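Science for Grades 3 to 5 | Materials | Filed under: Cloth and Fiber

Why Does Cloth Wrinkle?

By Leanne Horrocks

A wrinkle is a bend that stays. Cloth bends all the time, and most of the bends go away when you shake it. Some stay until the cloth is washed or ironed. To see why, you need to look at what cloth is made of, starting with the smallest parts.

Fibers, yarn and cloth

A fiber is a very thin strand. A cotton fiber is thinner than most human hairs. Cotton fibers grow on the seeds of the cotton plant. Wool fibers grow on sheep. Linen fibers come from the stem of the flax plant. Polyester fibers are made in a factory by pushing melted plastic through tiny holes.

One cotton fiber is short and weak. Many of them twisted together make yarn, which is long and much stronger. The twist presses the fibers against each other so they do not slide apart.

Yarn is turned into cloth in two main ways. In weaving, one set of yarns runs up and down and a second set crosses over and under it. Bedsheets and jeans are woven. In knitting, the yarn is bent into loops, and each row of loops is pulled through the row before. Most T-shirts and socks are knitted.

What happens when cloth bends

Fold a sheet of woven cotton and look at the edge of the fold from the side. The yarn on the outside of the bend is stretched a little. The yarn on the inside is squeezed. The same thing happens within every fiber.

If the bend is gentle, the fibers spring back when you let go. This is called elastic bending. A ruler does it too when you bend it a small amount and release it.

If the bend is sharp, or is held for a long time, parts of the fiber shift into new positions and do not spring back. The yarns also rub on each other, and the rubbing holds them in place. The fold is now a wrinkle.

The job of hydrogen bonds

Cotton and linen are made mostly of a material called cellulose. Cellulose comes in very long chains of atoms. The chains lie side by side and are held together by weak links called hydrogen bonds.

A single hydrogen bond breaks easily. A fiber has an enormous number of them, and together they hold the chains firmly. When cotton is bent sharply, some of these bonds break and the chains slide a little. New bonds then form with the chains in their bent position, and the new bonds hold the wrinkle.

Water makes this happen more easily. Water molecules fit between some of the chains and make hydrogen bonds of their own. The chains can then move past each other with less force. As the cloth dries, the water leaves and the chains link up again wherever they happen to be. A shirt that dries in a heap keeps the shape of the heap. A shirt that dries on a hanger is much smoother.

How an iron works

An iron uses the same process on purpose. It supplies heat, pressure and, in most cases, steam. The steam and heat loosen the chains. The pressure flattens the cloth. Then the water dries off and the cloth cools, and new bonds form in the flat position.

Ironing does not make a shirt permanently flat. It only resets the bonds. Sit down in the shirt for an hour and new wrinkles form behind the knees of your pants and at the elbows of your sleeves, where the cloth is bent, warm and slightly damp from your skin.

Different fibers, different wrinkles

Linen wrinkles the most of the common cloths. Its fibers are stiff and do not spring back well.

Cotton wrinkles easily, but less than linen.

Wool wrinkles less. Wool fibers have a natural wave called crimp, and they act somewhat like small springs. A wool coat hung up overnight loses many of its creases without any ironing.

Polyester wrinkles very little. It takes in almost no water, so damp air has little effect on it. It can still be creased if it is folded while hot. Some pleated skirts are made this way.

Knitted cloth usually wrinkles less than woven cloth of the same fiber. The loops have room to change shape, so each yarn is not bent as sharply.

Linings add another part to the problem. A lined bag or jacket has two layers of cloth sewn together at the edges. If one layer shrinks more than the other in the wash, the looser layer has extra cloth with nowhere to go, and it puckers along the seams.

Test it yourself

You need an old cotton handkerchief, a polyester scarf, a wool sock and a little water. Ask an adult before you use them.

1. Smooth each item flat on a table.
2. Squeeze each one into a ball and put a heavy book on top.
3. Wait 5 minutes.
4. Take the books off, open each item and lay it flat without pulling.
5. Write down which one has the most creases and which has the fewest.
6. Smooth everything out. Sprinkle each item with water and repeat the test, but leave the books in place until the next morning.

Compare your two sets of notes. The cotton should show the largest change. If it does not, check the label. Many handkerchiefs are a blend of cotton and polyester.

Looking at wrinkles on printed cloth

Wrinkles are easy to follow on cloth with a pattern. Where the cloth folds over, part of the print disappears and the rest no longer lines up. A lining in a different color helps as well, as with this cream cloth printed in green, which has a bright lime-green lining. Try following one fold from end to end with your finger.
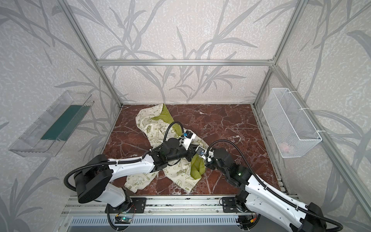

Comments

Pearce
We did the test in class with 4 kinds of cloth. We added a linen napkin and it was the worst even before the water.

kukari_mom
My daughter wants to know if hair works the same way. Hers is always bent after she sleeps on it damp.

Leanne Horrocks
Reply to kukari_mom: Very nearly. Hair is made of keratin, like wool, and keratin also has hydrogen bonds that water can break. Wetting the hair again lets them reset.

Billach Reader
The behind-the-knees part is true, I checked my pants after the bus. Can you do one on why socks get holes at the heel?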